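Reading Political Reporting from Abroad
Handout 4: The street interview
Instructor: Fiona Menzies
Revised 6/11/23

Read this before the seminar, along with the two articles in the course pack. The first is Hartmut Rieger's dispatch on the municipal elections in Rerow. The second is Hannelore Schwaiger's longer essay on the same vote, written in July of the following year.

1. What a street interview does

Foreign correspondents often open with a person met by chance: a driver, a market seller, a retired teacher. The quote stands in for public opinion, or for one part of it. Readers remember it longer than the turnout figures.

Rieger opens with a kiosk owner who says the new council is "the same men in cleaner shirts." He gives her age and her street but doesn't say who translated. Schwaiger talked to 40 people over three weeks and quotes six of them. Mark each quote in both texts and note what you are told about the speaker.

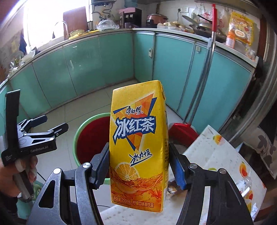

2. Who gets asked

Reporters talk to people who are easy to reach. In Rerow that meant the square near the bus station, where most visitors stay and where people speak some English or German. The districts across the river had the lowest turnout and appear in neither piece until Schwaiger's final section.

Hubert Jakubowski calls this the "hotel radius" in his chapter on election coverage (course pack, second half). He went through 300 dispatches from small countries and found that most named sources worked or lived within walking distance of the reporter's lodging. His sample is thin for rural votes — he says so himself in the notes — so use the finding with care.

3. Fear and politeness

A person may praise a government because it has done well, because the listener is a stranger, or because someone else is standing nearby. The written quote looks the same in all three cases. Look for any mention of the setting: indoors or outdoors, alone or in company, name given or withheld.
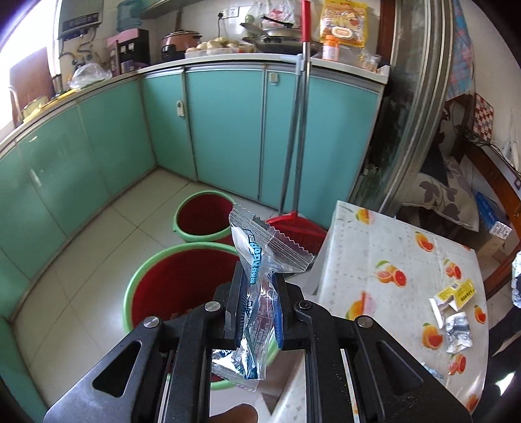 Schwaiger withholds surnames for everyone on the city payroll. Rieger prints the full name of a clerk, Domański, who criticizes the mayor. We will spend the first part of the seminar on that choice. Come with a position and be ready to defend it from the text.

4. Numbers next to voices

Rieger reports that the mayor's list won by 853 votes and moves on. He doesn't give the total cast, so the reader can't tell whether the race was close. Schwaiger prints the full count in a table and hardly refers to it. Decide which piece leaves you better informed about the result itself.

For the seminar

Write one page on a single quote from either article. Say who is speaking, how the reporter came to hear it, and what claim it supports. If the article leaves any of this out, say that too.

Optional: Wojciech Górecki's short piece on interpreters, on reserve at the library desk. Pages 40 to 80 are enough.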